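From the film club: "The Salt Ledger" and what comes in February

Dear members,

Our last screening was "The Salt Ledger", the second feature of Beatriz Vieira, and I want to write a few words for those who could not come. It tells the story of Etel, a bookkeeper in the port town of Rirkusbridge, who finds that one page is missing from the accounts of her dead employer. It is called a thriller on the poster. I would say it is a family drama with a thriller inside, and the thriller starts only after the first hour.

Nawal Younis plays Etel and she is in almost every shot. Before this I knew her only from comedies, so I was surprised by how little she moves her face here. In the long dinner with her brother (Joaquim Loureiro) she speaks six lines, and I understood everything. Loureiro is louder, sometimes too loud for me, but in the last part he becomes very good.

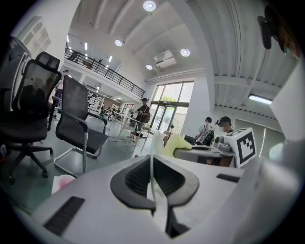
The camera work is by Yuzuki Nomura, who also made the short film about the ferry that we showed last year. She likes to keep the people far away and let us wait for them. Some members found this slow. One told me at the coffee table that 29 minutes could be taken out and the film would lose nothing. I don't agree, but the chase in the warehouse is really too long, and the music there explains too much.

The ending made the biggest discussion. Does Etel burn the page or not? I believe she keeps it. Jaime Bettencourt believes the opposite and he has promised to write his reasons for the next newsletter.

In February we will show "Figueiredo", an older black and white comedy with English subtitles. The doors open at 6 in the evening and the film starts half an hour later. Please bring back the borrowed discs before then, the shelf has many empty places.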